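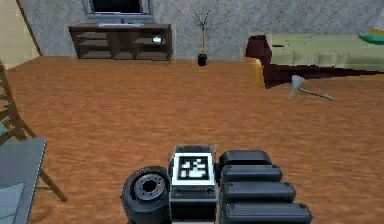 Kneath: The Complete Series — Collector's Box

Format: Blu-ray, region free
Audio: Japanese stereo, English 5.1
Subtitles: English, with a separate track for songs and signs
Extras: art book, poster, clean opening and ending, the pool episode
Status: in stock, ships from our warehouse in Fliltidbridge

Kneath is a romantic comedy about a boy who inherits a haunted bathhouse and the tax bill that comes with it. Grigoris Xenos is an exchange student. He has come to a small mountain town to learn the language, eat well and be left alone, and he manages the second of these. By the end of the first episode a distant relative by marriage has died, a lawyer has turned up with a folder, and Grigoris owns a building with a leaking boiler, a bad reputation and a resident ghost named Kneath who has been dead for a very long time and has opinions about towels.

Kneath can't leave the property. She can't be seen by paying customers either, under the rules of an afterlife office that seems to exist mainly to send forms. If a living person does see her, that person has to marry her, be haunted by her, or work for the office until retirement. Grigoris sees her in minute six. He asks for time to think it over, and the office gives him the rest of the series.

That would be plenty of plot for most shows. This one adds Zumiditz, a fire demon who lives in the boiler and wants back pay, and a rival bathhouse down the hill whose owner is so polite that it takes four episodes to notice he is the villain. There is a tournament. There is always a tournament. This one is about folding.

The first half is loud. People shout, fall into hot water, shout about the hot water, and the camera spins. If you don't get along with that sort of thing you will want to leave by the third episode, and we'd ask you to hold out until the fifth, when the show slows down for a whole evening of Kneath trying to remember what her mother's cooking tasted like. It gets loud again after that. You'll mind less.

The second half follows the manga fairly closely until the manga runs out, at which point the writers made up an ending. Fans have argued about it ever since. We like it. One of us in the warehouse doesn't, and packs the orders a little harder than necessary.

What's in the box

All the TV episodes, plus the pool episode, which was never broadcast and which you will understand once you've watched it. The art book is a 40-page softcover with character sheets, background paintings and a long interview with the director in which he mostly talks about soup. The folded poster has the cast on one side and the floor plan of the bathhouse on the other. The floor plan doesn't match the show. Please don't write to us about the stairs — we know about the stairs.

The pressing is limited to 3,745 copies and each box has its number printed on the bottom. We can't take requests for particular numbers. Preltlow, who made the box, may do a plain reissue later without the book and the poster, and if they do we'll sell that too and pretend we didn't see you coming.

Picture and sound

New transfer, and a good one. The steam used to turn into gray squares on the old DVDs and now it looks like steam. Colors are a touch warmer than before. The English dub is the original one, cleaned up, and the actor playing Zumiditz is still having a better time than anyone else in the room. Lip sync drifts a little in episode 12 on the English track, and that was true of the master we were given. The Japanese track is fine throughout.

Content notes

Suggested for ages 13 and up. Bathhouse humor, cartoon violence, one sad funeral, one funny funeral, and steam placed with great care.

Shipping and returns

Orders go out within two business days. Sealed boxes can come back to us within 20 days of delivery for a refund, less postage. Opened boxes can be exchanged for the same title if a disc is faulty. A crushed corner counts as damage if the outer carton was crushed too, so send us a photo of both.

Page last updated 7 Sep 2025. Preorders placed in August have all been sent.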